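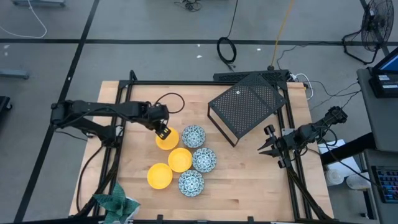 According to Kaneko, a bowl is stored well only when it can be taken out with one hand and without lifting another kind of bowl first. The remark was made of household kitchens, but it applies equally to the canteen shelf and the shop counter, and it sets the problem for this chapter.

## Chapter 2: Sorting and Stacking Tableware

Mixed tableware is sorted before it is stacked. The first division is by material. Plastic and ceramic bowls differ in weight, in rim thickness and in the way they respond to a knock, and a stack containing both is less predictable than a stack of either. Yellow plastic bowls and blue-and-white patterned ceramic bowls can be separated at a glance; plain white ware usually has to be handled.

The second division is by profile. Two bowls nest when the outer wall of the upper one clears the inner wall of the lower. Where the walls bind, the stack becomes tall and leans. Ceramic rims and painted interiors also wear at the points of contact.

A ceramic bowl in the Bakano set used for the exercises weighs 824 g with its contents and is rated for a filled weight of 900 g. Empty weights are given in the table on page 51.

Section 2.1 deals with clearing bowls from a table into stacks by type. Section 2.2 covers shelf height and the use of raised racks.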